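Support log: Derska dryer stops mid-cycle, code F4 (ticket 471)
28 January 2026
By Nest Eynon

We use cookies to remember your region and keep you signed in. By continuing you accept our cookie policy. Manage settings

Status: resolved, monitoring
Site: Craddock apartments, shared laundry, ground floor
Unit: Derska heat pump dryer, second of two, stacked on the right
Reported by: building manager

Initial report
Dryer runs for 26 minutes, then stops and shows F4. The door unlocks normally. Clothes are warm but still damp. Pressing start again gives another few minutes and the same code. The left unit is working properly on the same program. Manager had already turned the power off at the wall overnight with no change.

First reply
Asked the manager to confirm the program, the load, and when the filters were last cleaned. Answer: Cotton Cupboard Dry, mixed towels and sheets, door filter cleaned daily by residents. The lower filter behind the kick panel had not been touched since the unit was installed in November. Sent the steps below.

1. Turn the unit off and wait 10 minutes.
2. Open the kick panel with a coin. Turn both locking tabs to the horizontal position.
3. Pull the lower filter straight out. Rinse under a cold tap from the clean side and let it dry completely.
4. Vacuum the fins behind it with a soft brush. Brush up and down only, as the fins bend easily.
5. Refit the filter, close the tabs, run the empty test program.

Manager reported a thick mat of lint on the filter. Test program completed. Ticket moved to waiting.

Reopened
F4 again on the first full load, this time at 74 minutes. Longer run than before, so the filter was part of it, but something else was still wrong. Booked a site visit.

Site visit
Attended with Eirlys Wynne. Both units on, room ventilated, window latch open. Weighed the next load waiting to go in before doing anything else. It was well over the rated load for the program, and had come out of a front loader set to the low spin speed.

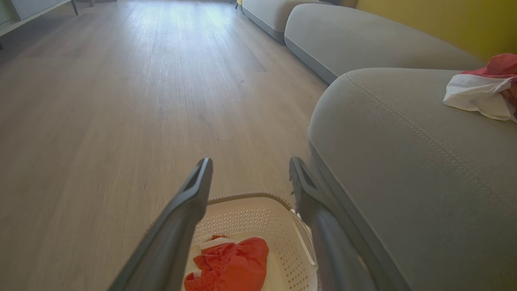 Laundry basket, white plastic with perforated sides.

Checked the following on the right unit:

Door seal: clean, no tears.
Condensate hose: kinked where it passes behind the stack. Straightened and clipped to the frame.
Water container: seated correctly, float moves freely.
Moisture sensor bars: dull grey film on both. Wiped with white vinegar on a cloth, then plain water. This film is normally from dryer sheets or fabric softener.
Outlet temperature: within range for the whole run.
Fan: no noise, no scraping, spins freely by hand.
Error history: 88 entries, all F4, first one logged two weeks after installation.

Ran a half load at the high spin setting. Completed with no code. Ran a full load at the rated weight. Completed with no code. Left unit checked for comparison, its hose was run correctly.

Cause
Three things adding up. The blocked lower filter cut airflow, the kinked hose let condensate sit in the sump, and the loads were too heavy and too wet for the time limit. F4 on this model means the drying time or the pump time has run over. It doesn't point to one part, and the service sheet could be clearer about that.

Parts used
One hose clip. No charge.

Advice left with the manager
Clean the lower filter once a month. Set the washers to high spin by default. Put the weight limit on the wall in kilograms, with a note that a wet bath sheet weighs a good deal more than a dry one. Skip the dryer sheets or wipe the sensor bars every few weeks.

Note for other techs
The stacking kit supplied by Flidholm leaves very little room behind the lower unit. If you're installing one, run the hose before you push the stack back and check it with a torch afterwards. The Pumville site has the same kit and the same model, so have a look there at the next routine call.

Follow-up
Manager emailed to say no further codes on either unit. She asked whether the error history could be cleared. It can, from the service menu, but I've left it alone until the next visit so we can tell old entries from new ones. Ticket closes automatically if there is no reply in 10 working days.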